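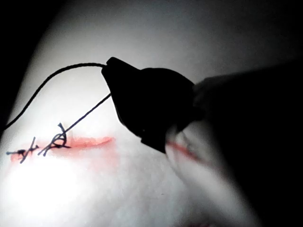 Why does the right arm lag behind the controller when it is holding a needle?

Slack in the wrist cables is the usual cause. The motor turns, the cable takes up the slack, and the wrist moves a moment later. Check cable tension before you change anything in software.

Clinddale Shared Workshop / Bench Tickets
Ticket 2085
Status: Closed
Opened by: Shanti Grewal
Assigned to: Kulsoom Khattak
Project: Mohmand (two-arm suturing build)

Shanti Grewal
Right wrist is late. I ask it to roll the needle through the pad and it thinks the matter over first, then does the whole move at once. Left arm is fine. Both arms run the same code on the same Vosetti driver boards, so I've spent the evening changing the code.

Things I have tried:
Restarted the controller.
Restarted the controller while looking at it sternly.
Dropped the speed limit on wrist roll. Lag is now slower, but still lag.
Swapped the left and right signal leads at the board. The lag stayed with the right wrist, which I chose to ignore until after dinner.

Kulsoom Khattak
So the wrist is telling you it's the wrist. Does it do this with the jaws empty?

Shanti Grewal
Hardly at all. You can wave it around in the air all day and it looks like a brochure. It needs a needle in the jaws and the pad pushing back.
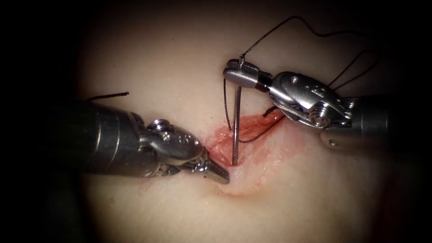 The other thing is that it's worse on a change of direction. Rolling one way, stopping, rolling the same way again is clean. Reverse it and there's a dead patch where the motor encoder counts up happily and the wrist stays put. I logged it at 800 samples a second, so I now have a very detailed record of nothing happening.

Kulsoom Khattak
That's backlash, and the log is the nicest one anybody has attached to a ticket here. When were the cables last tensioned?

Shanti Grewal
August. I did the left one properly and then it was time to lock up.

Kulsoom Khattak
And the right one?

Shanti Grewal
The right one got a good firm look.

Kulsoom Khattak
OK. Power off, motors unlocked, instrument off the carriage. Press each cable sideways with a fingertip, midway along its run, and compare with the same cable on the left arm. Tighten the loose one a quarter turn at a time. Please stop when they match. The Clarnmont tensioners will let you keep going until the cable gives up, and the spares drawer has one left in it.

Shanti Grewal
Roll cable was very loose. It took 3 quarter turns to match the left. While I was in there I found the set screw on the roll capstan wasn't tight either, so the capstan had been doing a little walking of its own. Cleaned it, put thread locker on it, went home to let it cure. Will rerun on Sunday.
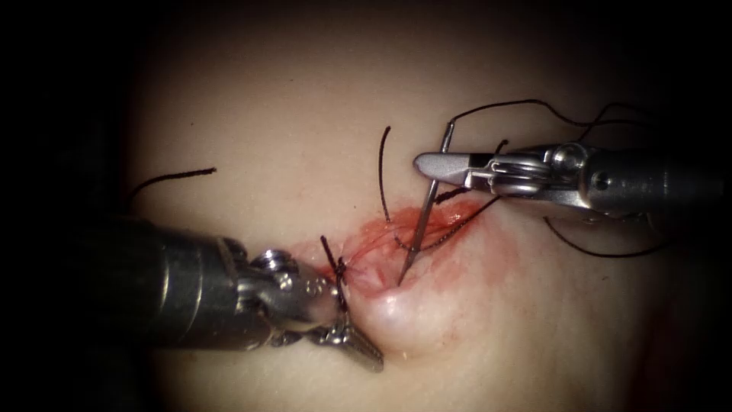

Reading time: 3 min

Rerun notes, Shanti Grewal
Homed both arms, then ran 20 reversals on wrist roll with a needle in the jaws and the tip in the pad. Motor and wrist now start together as far as I can tell by eye, and the dead patch in the log has shrunk to a small step. I put the speed limit back where it was. I also put the code back where it was, all of it, which took longer than the repair.

Still open, moved to its own ticket: thread likes to drape itself over the wrist during a reversal. Mechanical sympathy has no effect on it.

Kulsoom Khattak
Closing. I've added a line to the startup sheet: check cable tension on both arms. The word "both" is underlined.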